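Asunto: Re: [manipulación-textil] Jornada de demostración en Pratlow: ¿alguien fue?
De: Nouhaila El Idrissi
Para: lista manipulación-textil

Contesto entre líneas y luego añado lo que tengo en las notas.

> Hola a todos:
> No pude ir a la jornada de puertas abiertas de Pratlow en junio y el
> programa que circuló antes era bastante escueto. Me interesan tres cosas:
> 1) si la recogida de datos con pinza de mano se hizo en mesa o en un
> entorno doméstico;

En entorno doméstico, un dormitorio. La parte de mesa se quedó en una charla con transparencias y no aporta nada que no estuviera ya en el archivo de la lista.

> 2) si trabajan con una pinza o con dos, y quién sujeta qué;

Dos para extender y doblar. Lo detallo abajo.

> 3) si alguien habló de calibración entre la vista de la pinza y la de
> cabeza. En Dremier llevamos meses peleando con eso y agradecería
> cualquier pista, aunque sea de pasillo.

Hablaron, poco. También abajo.

La demostración duró 30 minutos, con preguntas incluidas, en grupos de 6 asistentes. A mí me tocó el segundo turno. El guion era sencillo: prenda sobre la cama, aproximación, agarre, extensión, y vuelta a empezar con la prenda en otra posición. El operador no explicaba mientras trabajaba; los comentarios los hacía una persona de Slaoui desde la puerta, y las preguntas se guardaban para el final de cada serie. Adjunto dos capturas que repartieron con permiso para reenviarlas a la lista.

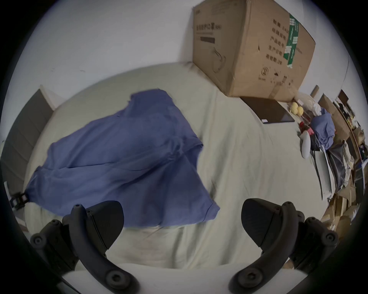 El punto que más discutimos fue el fondo. En Pratlow sostienen que una política entrenada sobre superficies despejadas se degrada en cuanto aparece el desorden normal de una casa, y por eso no recogen la habitación antes de grabar. Me parece razonable, con matices. La prenda azul arrugada sobre la sábana clara se separa bien por color, pero más a la derecha hay otro montón de tela de un azul parecido, y un segmentador basado solo en tono tiene ahí dos candidatos. Pregunté si anotaban cuál era el objetivo de cada episodio. Respondieron que sí, con una frase corta escrita antes de empezar, y que los episodios sin frase se descartan. No dieron la tasa de descarte.

Segunda observación, sobre la óptica. Con un campo tan abierto, la esquina de la imagen no sirve para medir, pero sí para localizar. Ellos no rectifican antes de entrenar: pasan la vista deformada tal cual y dejan que la red la absorba. Varios asistentes pusieron objeciones. En nuestro caso rectificamos siempre, y no tengo datos comparables para decir quién acierta. Si alguien de la lista ha hecho las dos cosas con el mismo conjunto, me interesa verlo.

Sobre la pregunta 2. Las camisetas se trabajan con dos pinzas, una por mano. La secuencia que recomiendan es asimétrica: cierra primero un lado, se comprueba que el tejido está dentro de los dedos, y solo entonces se acerca el otro. El motivo es práctico - si se cierran las dos a la vez y una falla, el episodio entero queda inservible y hay que recolocar la prenda.

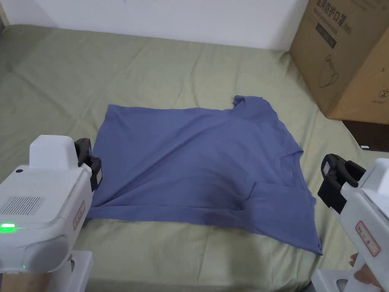
Pinza izquierda cerrada sobre el borde de la camiseta; la derecha, todavía abierta.

Anoté tres detalles de procedimiento que no estaban en el programa:

- Las pinzas llevan etiqueta escrita a mano, con reborde rojo. Pregunté por ello y la convención es que cada unidad conserva su etiqueta durante toda la campaña, aunque se le cambien los dedos.
- Si el operador tiene que soltar una pinza, la serie se corta y se empieza otra. No se admiten pausas dentro de un episodio.
- La sábana se cambia entre bloques. En las dos capturas que adjunto el color es distinto, crema en la primera y verde en la segunda. Según Slaoui, el cambio pesa más en la generalización que mover la prenda, afirmación que apunto sin haberla verificado.

Sobre la pregunta 3. La calibración entre vistas no la hacen con patrón. Sincronizan por reloj, verifican con un gesto de apertura y cierre al principio de la serie, y dejan la relación geométrica sin estimar. Para imitación directa les basta. Para lo que hacéis en Dremier, donde se necesita la pose de la pinza en el sistema de la cabeza, no creo que sirva. En el pasillo alguien mencionó que en Dronda usan marcadores sobre la carcasa y aceptan perderlos cuando la tela los tapa. No pude confirmar con qué frecuencia ocurre.

Lo que eché en falta: no hubo ejecución autónoma. Todo lo que vimos fue recogida de datos guiada a mano. El anuncio de la jornada hablaba de "manipulación robótica de prendas" y más de uno esperaba ver un brazo doblando una camiseta. Cuando se preguntó, la respuesta fue que la evaluación en robot se enseñará más adelante, sin fecha. Tampoco hubo cifras de éxito, ni en las transparencias ni de palabra.

Quedan pendientes las transparencias de la charla, que prometieron enviar a los inscritos. Si llegan y permiten redistribución, las subo al archivo de la lista. Si alguien estuvo en el primer turno y vio pantalones o toallas, que lo diga; en el mío solo hubo camisetas.

Un saludo,
Nouhaila El Idrissi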